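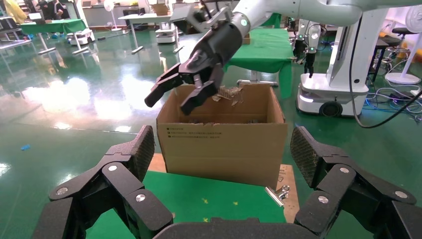 ## Replacement windows: common questions

Last revised 7/12/21. Applies to the Urer and Trongate lines unless noted.

**Do you replace the frame or only the sash?**
Both options are offered. An insert unit fits inside the existing frame and leaves the interior trim in place. A full-frame unit requires removal down to the rough opening. If the sill is soft or the frame is out of square by more than 3/8 inch, we quote full-frame only.

**How are openings measured?**
Width is taken at the top, middle and bottom; height at the left, center and right. The smallest figure in each direction is used for the order. Please don't send your own measurements for ordering – they are fine for a rough estimate.

**What is the lead time?**
Urer units in white ship in five weeks. Trongate units and all painted finishes take longer, and the date is confirmed in writing after the final measure.

**What does it cost?**
Most insert units run some $800 installed. Bay and bow windows start at $4000. Exterior trim wrap is priced by the foot and listed on a separate line.

**Can you match my existing grilles?**
Usually. Besson supplies flat and contoured grilles between the glass. Grilles applied to the outside face are only made for Trongate double-hungs.

**Is a permit needed?**
Insert units of the same size normally do not need one. Any change to the header or the opening width does. We file the application; the town's fee is passed through at cost.

**What should I do before the crew arrives?**
Take down blinds and curtains, and clear three feet of floor at each window. Alarm contacts must be disconnected by your alarm company.

**Why is there condensation on the room side of the glass?**
Indoor humidity is too high for the outdoor temperature. Fogging between the panes is different – it means a failed seal and should be reported under the glass warranty.

**Do you still service Drirnance windows?**
Hardware only. We stopped ordering Drirnance sashes in June.

**Who handles warranty claims?**
Gerardo Quiambao, service desk. Include the number etched in the corner of the glass.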